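CHAPTER 6
Showing the Robot How

6.1 Your hands already know

Pick up a pencil. Now try to write down every instruction a machine would need to do the same thing: where the hand starts, which way it turns, how far the fingers open, when they close and how hard. Most people fill half a page and still leave out the part where the wrist tips a little to get past the edge of the notebook. Your hand does all of this in a second or so, and you could show it to a friend without saying a word!

This chapter is built on that idea. In Chapters 4 and 5 we wrote programs that told the arm what to do, one position at a time. Now we are going to put the keyboard aside and give the robot a lesson. Someone does the task once, or ten times, or 1000 times, while the computer records what happened, and a learning program looks for what the lessons have in common. One complete lesson is called a demonstration. A pile of them is called a data set, and I hope to convince you that making a good pile is one of the most enjoyable jobs in robotics.

There are two main ways to give the lesson. In kinesthetic teaching (a big word for guiding by touch) you take hold of the arm and move it through the task yourself. The joints go slack enough to follow you, and their angles are saved as you go. In teleoperation you stand back and drive the robot with a controller: a joystick, a handheld tracker, or a small copy of the arm that the big one imitates. We will use both, starting with teleoperation, which carries over neatly to a simulator.

6.2 The view from the wrist

New operators nearly always want to watch the whole robot from the side. Try it for the first few runs by all means, but then switch to the wrist view and stay there for a while. It feels odd. The gripper sits still at the bottom of your screen and the world swings around it, so a small turn of the controller can send a countertop sliding from one side to the other. After an afternoon of practice you stop thinking about it, much as you stop thinking about the mouse when you move a cursor.

Practice with the gripper open. Before you ever close on an object you should be able to bring both fingers up to a surface, or alongside its edge, and know from the wrist view alone which way the hand is pointing.

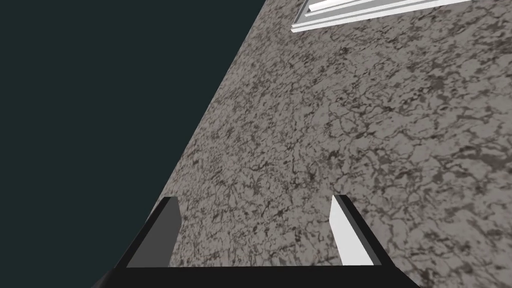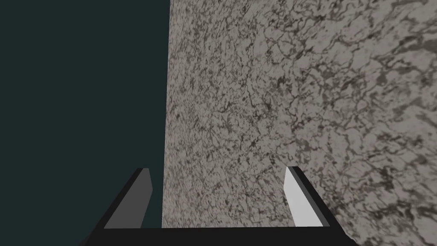 Wrist views from the simulator, gripper open. Compare the line of the stone's edge in the two views.

6.3 What gets written down

While you drive, the recorder is busy. In the Trollcombe simulator that comes with this book it saves 10 rows of data every second, and each row holds four things:

the picture from the wrist
the angle of every joint
the opening between the fingers
the command you gave with the controller

The last item is the one students forget, and it is the treasure. The first three tell the learner what the robot's situation was. The command tells it what a person chose to do about it. Put the two side by side, row after row, and you have something a program can learn from: in a situation like this one, move like that.

Notice the word "like." The learner will never meet precisely the same picture twice. If all your demonstrations begin with the hand in one spot, it has very little to go on when the hand starts somewhere else. So vary your starts. Come in from the left, come in high, come in with the wrist turned. A slow, slightly clumsy approach that ends well is welcome too, especially if you drifted off course and steered back, for then the data contains a recovery.

Inger Lund, who taught the first version of this course at Wiltine, had her class record 64 demonstrations of a single reach, and then train once on the 21 most graceful and once on the whole set. The second robot won easily. I have repeated the exercise with my own students and still look forward to the moment when the two robots run next to each other. You will do it yourself in Lab 6B.

Words to know

Demonstration: one complete recorded run of a task, from start to finish.
Kinesthetic teaching: guiding the arm by hand while its joints are recorded.
Teleoperation: driving the robot from a distance with a controller.
Recovery: the part of a run in which the operator corrects a mistake.

Before you go on

Open the simulator and load the practice room. Spend ten minutes in the wrist view without recording anything. Then make three short recordings, each from a different starting position, and save them under your own name. We will need them in Section 6.4.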